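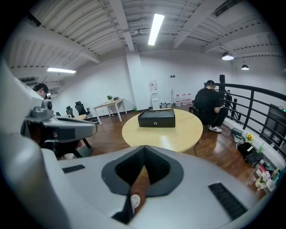

Getting the House Ready Before Somebody Comes Down with Something

Every August I tell myself I'll sort out the sick-day shelf before the sniffles start going round, and most years I'm doing it in a hurry with a feverish child on the couch. This year I got to it early, on a rainy 27th April, and it was such a pleasant job (radio on, pot of coffee, everything spread over the kitchen counter) that I thought I'd write down how I do it.

Start with the thermometer

Find it first. Ours has turned up in the sewing basket, in a coat pocket and once behind the bread box. Put in a fresh battery and tape a spare to the inside of the cupboard door. Wipe the tip with rubbing alcohol before it goes away, and again every time it's used – even if the same person is using it twice in one evening.

Go through the medicines

Take everything out and look at the dates. Anything expired goes into a paper bag for the pharmacy drop box. The one near us is at the Odmont store, next to the greeting cards, and I keep the bag on the car seat or I'd never remember it. Leave everything else in its own box with the leaflet, because one pain reliever looks very much like another at two in the morning. If you're unsure whether two cold remedies can be taken together, ask the pharmacist. They're lovely about it.

And please don't store any of it in the bathroom! The steam does tablets no good at all. A high cupboard in the hallway is much better, with a latch if there are little ones around.

A tub for the bedside

I bought a lidded Kevico tub years ago and it lives on the bottom shelf, packed and ready:

Tissues, two boxes
A roll of small trash bags
A cup with a lid and a bendy straw
Lip balm and plain hand cream
A washcloth for hot foreheads
A pad and pencil, for writing down what was taken and when

That last one has saved us more than anything else in there.

Washing things afterward

Pillowcases and towels go in on the warmest setting their labels allow, and then I dry them all the way through. Try not to shake them out on the way to the machine. Door handles, light switches, the remote and the faucet get a wash with soapy water first and disinfectant second, and I let the disinfectant sit wet for as long as the bottle says. I used to wipe it straight off again, for years.

Something in the freezer

Chicken broth, frozen flat in bags, thaws in no time in a pan of warm water. I write the date on the bag before I fill it, while it's still dry enough for the marker to take.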